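Saturday, August 1, 2020
Friederike Hollmann

Session 5: Steeping and water

Most bad tea is decent tea that somebody left alone with boiling water and a phone call. Green tea wants cooler water than black. If yours tastes like a lawn — and not a good lawn — let the kettle stand a while before pouring.

Steep the Hillau green for 2 minutes, then taste. The black gets longer. Squeezing the bag doesn't make you thrifty, only bitter.

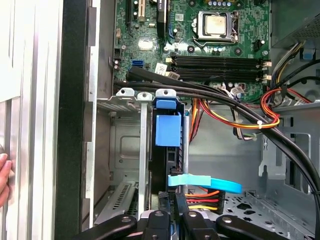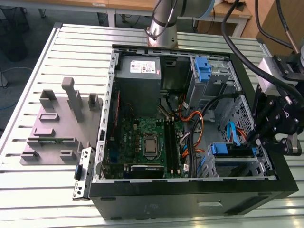
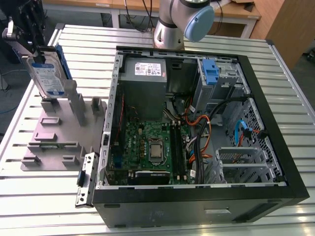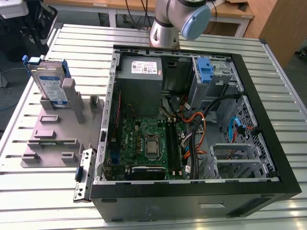 Loose leaf can usually go a second round. Give it an extra minute and expect a softer cup. Dennis Rowbotham claims 6 rounds from one spoonful, and he is welcome to the last four.

For next time, bring one tea you dislike and a clean cup.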